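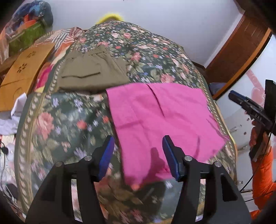
ABOUT US

Home | About | Adopting | Boarding | Senior Dogs | Supplies | Contact

Restora is a small dog rescue and boarding kennel out on the Drovalgate road. We take older dogs mostly. Hounds, hound mixes, shepherd mixes, the odd terrier. No puppies unless one comes in with its mother, so please don't call asking for puppies.

Quick version of how we got going. Started with two runs behind the house and a borrowed crate. Neighbors kept dropping off dogs. Then the county shelter started calling. Now 28 runs, a fenced field, and a proper wash room with a drain that works (most days). The field took three summers to fence and we are still finding old wire in it.

Last count was 1236 dogs placed since we opened. Not all of them went far. A good number live within a few miles of us and we see them at the feed store.

What we do

Rescue and rehoming. Dogs over seven get first call on space. Every dog sees the vet, gets its teeth looked at, gets a bloodwork panel if the vet thinks so. Then at least two weeks with us before anybody meets it. Some need longer. Trevor, a big tan coonhound with a bad hip, needed 19 weeks before he'd walk through a doorway without a fuss. He never left after that. He is the office dog now and he sleeps across the doorway, so step over.

Boarding. Pays for the rescue side, more or less. We board 22 dogs at a time and keep the other runs for rescues. Holidays fill up by November. Bring your own food, in a container with a lid, name on it. We will not switch a dog's food to save you a trip. Shots must be current and we do need the paper, a text from your sister saying he's fine is not the paper.

The Osteo program. That's our name for the stiff-dog routine, short walks twice a day, soft bedding, ramps in place of steps, weight checks. Boarders can join for a small daily charge. It isn't medical treatment and we don't pretend it is. If your dog is on pain pills, write out the dose and the time of day and we'll give it. We've had dogs come in on three different pills with no labels. Please label.

Bedding, while we're on it. Old blankets, quilts and sheets always welcome, clean or not, we have two washers. No feather pillows. Never again with the feather pillows.

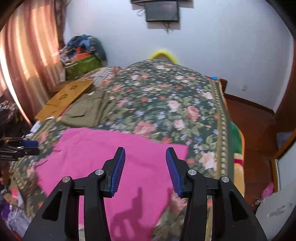
Towels too, any size, we go through a stack every wet morning. Drop them on the porch bench before 6 pm, after that the gate is shut and the dogs will tell everyone about it.

How adoption works here

Fill out the form. We read all of them but it is slow going, give it a week. If there's a match we call, and you come out and walk the dog in the field. Bring your own dog if you have one. Bring the kids. We'd rather find out on a Saturday-type visit with everybody there then get a phone call at midnight.

Home visit after that, usually short. We look at fences and stairs. Renting is fine, apartments are fine for plenty of old dogs, they mostly want a couch. We don't ship dogs and we don't hold dogs past five days.

The fee covers part of the vet bill. If it doesn't work out the dog comes back to us, no matter how many years have gone by. It's in the contract. We have taken back dogs at fourteen and found them another couch.

What we can't do

No aggression cases, we don't have the staff or the setup. No cats (sorry, we get asked alot). No overnight drop-offs, please don't tie a dog to the gate. Call first, even if it's bad, we'll try to find somebody.

Visiting

Mornings are feeding and cleaning, so come after 1 pm. Park along the hedge, not in front of the field gate. Wear shoes you don't love. Leashes stay on until somebody tells you otherwise. Phone gets answered when someone has a dry hand, so leave a message and say your number twice.

Print this page | E-mail this page

Recent items
Ramps for cars: what held up and what didnt
Senior dogs waiting for homes
Holiday boarding, read before you book
Why we ask for lidded food containers
Field fence update, north side finished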